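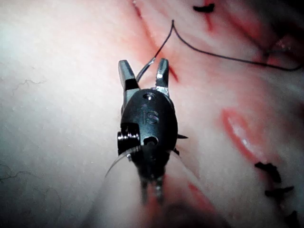
Instrument jaws over the practice surface, suture thread and curved needle in view.

Kirkia Student Robotics Project: Suturing Automation
Progress report to the Greenberg Fund, period ending November
Prepared by Harriet Esposito, faculty lead

1. Status
The student team is in the second half of the funded period. Work covered data collection, needle pose estimation, and the first automated throws. Item 4 of the work plan (two-arm knot tying) has not started.

2. Data collection
The team logged 502 teleoperated throws against a target of 410. Each record holds wrist camera video, joint positions and gripper angle. Lev Kravchuk rewrote the logging script after the first week, when the video and joint streams were found to drift apart on long runs. Records made before the fix were resynchronized by hand or dropped, and none of the dropped records are in the total above. Labeling is done in Durar, the annotation tool the students wrote last year. It now holds 1490 labeled segments (approach, bite, pull-through, regrasp).

3. Needle pose estimation

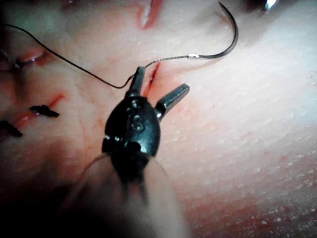 The estimator fits an arc to the visible part of the needle and reports position and orientation in the wrist camera coordinates. It performs acceptably when most of the curve is exposed. It fails when the housing covers the swaged end, and it sometimes locks on to thread lying close to the needle. Glare on metal edges is a second source of error. The students are testing a lower light setting and a mask built from the known jaw geometry.

4. Automated throws
The policy was run for 30 trials on practice pads. Bite and pull-through are handled as separate stages with an operator stop between them. Most failures came at regrasp, which depends directly on item 3. Full trial results will go in the next report after a second student has scored the videos.

5. Budget and schedule
Spending is within plan except for pads and suture, which are being used faster than estimated. We request permission to move unspent travel money to consumables. The Jirkotden student competition entry remains on schedule. The two-arm work will start once regrasp is stable on one arm.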